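Leave the desk alone

Oct 2, 2025

Every few months somebody sends round a note about desks. Clear them by evening. Nothing on the surface, nothing personal, wipe down, goodbye. We got ours at Rakow last week, 38 lines of it, and I read it standing up with my coat on and got annoyed enough to write this on the train.

A shared white desk is a work surface. Work leaves stuff. Cables mostly. A mat. The bottle you were drinking from at lunch, tipped over and left where it rolled or where somebody laid it, who cares. 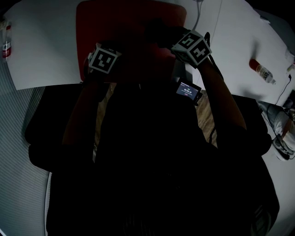

I've done the clean version. Two years at Zisdale, bare tables, and I spent up to 20 minutes each morning putting back what I'd put away the night before. Charger, mat, notes, the good pen. Then packing it all up again at six. That isn't tidy, that's commuting with your own stationary.

And the cables never go away anyway. They go in a box. The box goes under the desk and you kick it. Give me a grommet in the desktop and a cord running straight to where I need it – visible, fine, I can see what's pluged in to what.

Same with monitors. People complain about seeing the backs of them across the room. It's the back of a monitor. Look at something else.

Food, ok, food I'll give you. Throw it out. Drinks with the cap on can stay.
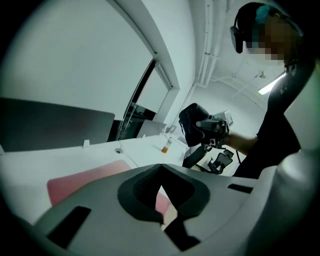 Tolera Woldegiorgis wrote in after my last column to say I've got this wrong, that a messy shared desk always belongs to whoever leaves last, and the next person in just has to work around it. Fair. I've been the next person. Still rather move one bottle than unpack a locker.

So put a hook under the edge, give us a shelf each, and stop sending the note.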